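Who Gets the Screwdriver? Automation on the Teardown Line at Flakmont
Project report, Work and Technology module
Submitted by Dezső Bárány

1. Why a computer recycler

My first proposal was a car plant. The car plant did not answer my emails. Flakmont, which takes retired office computers and strips them for parts, answered within the hour and asked whether I could lift 40 pounds. I spent most of January there, partly observing and partly carrying towers from one pallet to another, a method my textbook does not cover.

2. The work

The site handled 3,568 desktop towers last year. Each one is opened, and the memory, processor, cards and drive come out in an order the crew calls "the recipe." Until the robot cell arrived, all of this was done by hand at long benches. The cell now takes on memory and processor removal for the common office models. A person still opens the case, sets it on its side and decides whether the machine is worth the trouble.

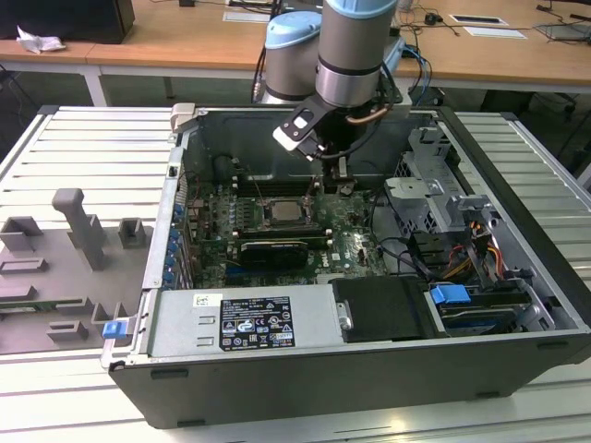
Did anyone lose a job when the cell was installed?
Nobody was let go, but two people who left in the first year were not replaced, and the crew counts that differently than the management does. It is 13 people now. The office calls this "natural turnover." At the benches I heard other terms, which my supervisor has asked me to leave out.

3. What changed for the crew

Bernd Kuhlmann has taken computers apart for longer than I have been able to read. His title used to be disassembly technician. It is now cell operator, with a small raise and a large binder. By his account he used to have sore thumbs and a finished pallet at the end of the day, and now he has good thumbs and a spreadsheet.

His days are harder to plan. The arm is patient with memory clips, and it is hopeless when a case has been bent in shipping. Every stop brings him back from whatever else he was doing. In the shifts I logged, I wrote down 300 stops. Most took under a minute to clear, and the software, a package called Palto, recorded nearly all of them as "operator assist." Bernd would like it noted that he is not the one being assisted.

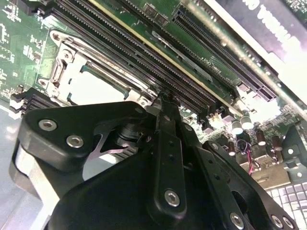 The other complaint was about pace. At the benches people set their own speed and talked across the table. Next to the cell they wait, then hurry, then wait. Two of the newer workers told me they prefer it, as the waiting is paid. The older ones miss the radio, which was moved because the stop alarm could not be heard over it.

4. The numbers, such as they are

Of last year's towers, 1,655 went through the cell and the rest were done by hand. Management had hoped for more. The plan assumed that customers would send in tidy batches of one model, and customers have not read the plan.

5. Limits of this report

I saw one site, in a slow month, and people were polite to me. I did not get to see the maintenance costs. A visit to Szénási, where a similar line is being set up, had to be dropped when my bus pass ran out.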